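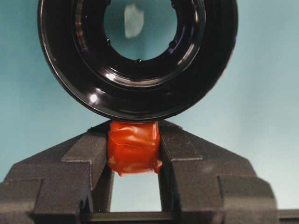 MALTHOLM, 2019-08-23. Galar, the manipulation research group at Maltholm, today released a training method that lets a two-armed robot learn tabletop handling tasks from fewer human demonstrations. The method, named Tak, weights each moment of a demonstration by how much the view from the wrist cameras changes as the fingers close on an object.

Most methods of this kind treat every moment of a recording as equally useful. Long approach motions then dominate the training set, and the short period of contact is learned poorly. Tak assigns low weight to free travel and high weight to the period just before and during contact. No force sensor is required, and the weights are computed once, before training begins.

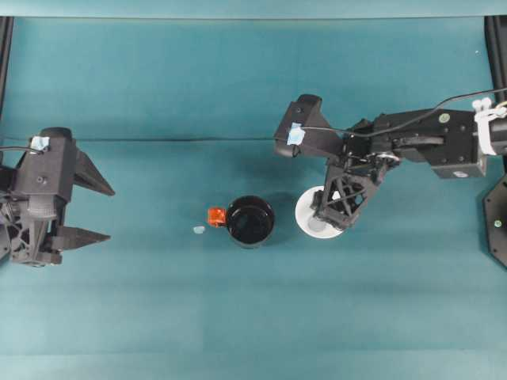 The evaluation used common tableware, including mugs, plates and cups, placed in positions that were absent from the training data. Policies were trained on 50 demonstrations per task. Across 667 trials, the weighted policy completed 322 more than the unweighted baseline trained on the same recordings. Both policies used the same network, the same cameras and the same time limit.

The largest gains were in handle grasps, where a small error in finger position causes the object to turn. Gains on flat objects were smaller, and the group is still studying why.

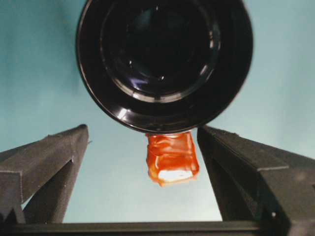
Keegan Ashby cautioned that the comparison covers one type of gripper and one table height, and said the result should be repeated on other hardware before the weights are treated as general. Ashby added that the baseline had been tuned for as long as the new method, "so the gap is a fair one."

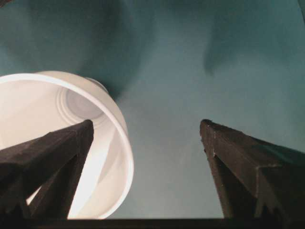
Remaining failures fall mainly into two groups: late closing and wrong choice of grasp point. The second is more common with open containers, where the wrist view changes strongly with the pose of the object. A white cup on its side with the mouth toward the camera shows its inner wall and the rings at its base, and one finger can hide part of the opening. The current weights do not separate a change caused by the object from one caused by the finger in front of it. Dong-hyun Geum is leading work on a correction.

Training code, weight files and over 105 hours of recordings are available on request from the Galar office in Maltholm. A second release, covering tasks in which one arm holds an object for the other, is planned for February.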